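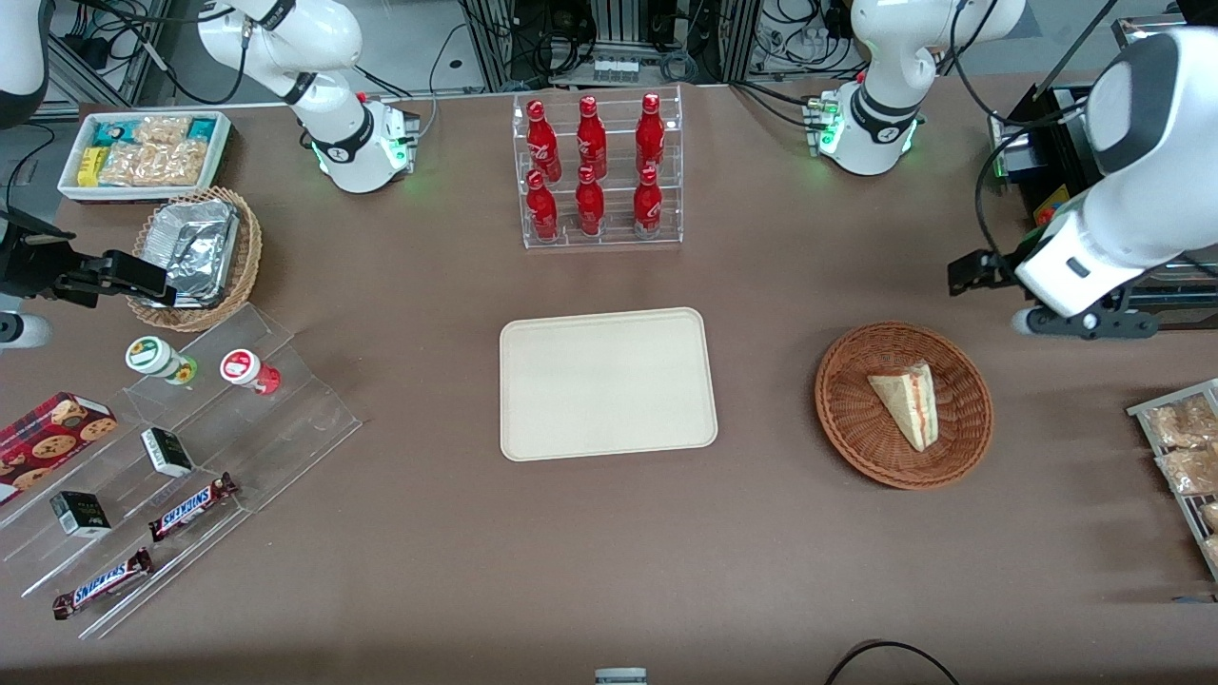

Community > Home & Kitchen > Gadgets > Can a machine do my snack table yet?

We use cookies to make this site work better. By continuing you accept our cookie policy.

Posted by fitdale_mom, Apr 13, 2018
I set up the snack table for our swim club in Fitdale every July, and I'd love to hand that chore to a machine! Soda is the easy part, I figure. Six Coke bottles in a clear rack, three up and three down, all the same shape, fine. But a sandwich wedge in a wicker basket? Candy bars lying any which way on sloped shelves? Can a robot put out (and put away) that kind of mix yet, or am I dreaming?

Kieran Garside
Kind of! I work in a packing shop and we have two arms on the line. They'll do 200 identical boxes and never get bored. Soft food is where it gets hairy. Bread squashes, and clear plastic wrap is shiny, so the camera can have a hard time telling where the edge is. 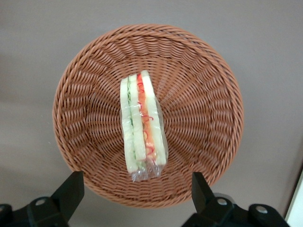 I'd want slow fingers and a light squeeze, and I'd have it grab the bread part, never the twisted end of the wrap. Even then I'd expect a few flat lunches. For a home table I'd give it 5 more years.

jolance_fan
just get a teenager lol. mine does it for pizza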